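Trurwood, 08/03/2023
For immediate release

GRENDOW TAKES ON THE DRAWER EVERYONE HAS AND FEW WILL DISCUSS

Home organising firm Grendow has today opened bookings for Small Things, a service devoted entirely to the drawer or cupboard shelf where jewellery, old notes and keepsakes go to live together in mild confusion.

The service grew out of a survey of 1573 customers, most of whom said they owned more than they could find. Asked when they had last seen a particular necklace, a healthy number named a wedding. Several could not say whose.

Small Things asks for no new furniture and very little courage. Grendow's organisers work with the drawer as it stands, using small clear zip-lock bags, one open plastic container to hold them and whatever patience the household has left. Chains are bagged singly where possible, as two chains left alone overnight will become one. 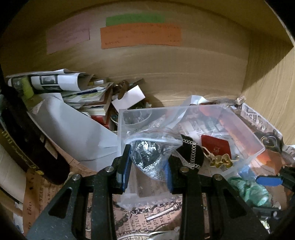

Paper is treated separately. Old letters and folded sheets may be kept, and no customer will be asked to defend them. Coloured notes stuck up inside the compartment can stay too, even when the handwriting has long since given up. The company takes the view that a reminder which can no longer be read has done its duty.

A standard visit lasts 3 hours and covers one drawer. Customers who claim to have only one drawer of this kind are offered a second visit at a reduced rate, and usually take it.

"We are often told that there is nothing in there worth sorting," said a spokesperson for Grendow. "Then we pick up a single earring and are told to put it down at once."

The service was tried out in roughly 800 homes in Trurwood and neighbouring Rultard. Odd beads, orphaned clasps and foreign coins were returned to their owners, who were less pleased than expected.

Bookings are open now for visits from April. A starter pack of bags and labels, made by Seidel, is included in the price. The pen is not.

ENDS

Press enquiries: Grendow press office, Trurwood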